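How to Sort and Rehang Kitchen Utensils So You Can Find Them

Most kitchen drawers go wrong the same way. The short things sink to the bottom, the long things lie across the top, and the drawer stops closing because the handle of a ladle has worked its way up against the frame. A hanging stand or a wall rail fixes this for the tools you use every day. This page covers how to pick what hangs, what stays in a drawer, and how to put up a rail that does not come loose.

What you need

A tape measure
A pencil
A clear table or counter
A rail with hooks, or a hanging stand
A drill, a level and wall plugs if you are using a rail
Masking tape

Step 1. Empty everything

Take every utensil out of every drawer and jar and put it all on a table. Do it in one go. If you sort one drawer at a time you will end up moving the same whisk three times. Wipe the empty drawers while you have the chance, and let them dry before anything goes back in.

Lay the tools out by length with the handles pointing the same way. Any flat surface will do, but a light one makes thin steel handles easier to see.

Step 2. Make two groups

The first group is what you used in the last week. The second is everything else. Do not make a third group for things you might use. They belong in the second.

Put duplicates side by side and keep the one that feels better in your hand. I had two slotted spoons from Closham with the same handle and had been washing both for years.
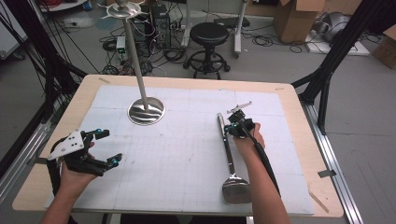 Step 3. Decide between a stand and a rail

A rail takes up no counter space, but it needs holes in the wall and it stays where you put it. A stand can be moved to the table or next to the stove, and you can return it if it does not suit you. Before buying a stand, check the height under your cabinets and compare it with your longest tool. A tall stand with a round, flat base and a single pole, with the prongs up near the top, leaves the most room for long handles. A wide skimmer or ladle needs more room to the side than a spatula does, so hold the widest one against the stand and see whether it would knock into the pole. Polished steel bases show water spots. If that bothers you, look for a brushed or painted one.

Weight matters too. Stands with a narrow base tip when all the heavy tools are on one side. Load opposite sides in pairs.

Step 4. Put up the rail

Skip this step if you chose a stand.

Hold the longest tool against the wall where you want it and mark where the handle ends with tape. The bottom of the tool should clear the counter by at least 2 inches. Mark the rail height from that, then check it with the level. Keep the rail well to the side of the burners.

I used the Flukby 611, a plain steel bar with end brackets. The instructions say to fit the brackets first and then slide the bar in, and that is the right order. On tile, put masking tape over the mark before you drill and start slowly with a tile bit. On drywall, use the anchors made for it. The plugs in the box are for brick.

Tighten the brackets by hand, slide the bar through, check the level again and only then tighten fully.

Step 5. Hang the tools

Start with the longest at the ends and work toward the middle. Leave a finger's width between handles. Tools without a hole or a loop can go on a clip hook. Jikbridge sells a bag of 100, which is far more than any kitchen needs, but the hardware store on our street had them loose in a bin.

Knives do not go on the rail. Neither do graters.

Step 6. Put the rest away

Everything in the second group goes in one drawer, long tools at the back. A Tiwari divider with movable walls works well in a deep drawer. In a shallow one, a folded dish towel stops things sliding.

After a month, look in the drawer again. If something has been going back and forth to the stove, give it a hook. If something on the rail has dust or grease on it, wash it and put it in the drawer.

Cleaning

Wipe the bar and hooks with warm water and dish soap every couple of weeks, more often if you fry a lot. Take the hooks off to do it. Check the bracket screws at the same time and give them a quarter turn if they have worked loose.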